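In October I went to the open day of Pludel, in Grelville, and saw a robot arm work with plates at a kitchen counter. I had expected a show with music. It was more like watching a careful cook.

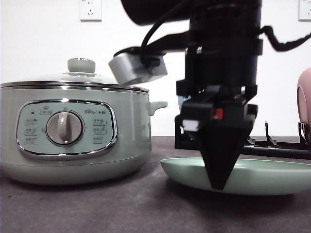

The visitors near me soon became impatient, and I think this was unfair. We forgive slowness in a child who learns to set a table.

My complaint is a different one. The brochure speaks of "the home," but a home has noise, pets and bad light.

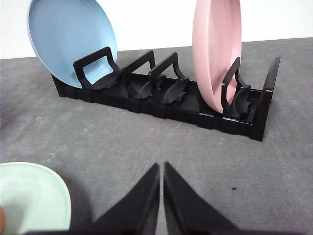 Bevan Review, No. 119

I would ask Pludel for a longer demonstration, with more than 24 visitors allowed to move the dishes as they like. Then we could judge it fairly. 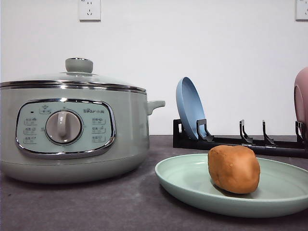
The counter at the Pludel open day, with cooker, plates and rack.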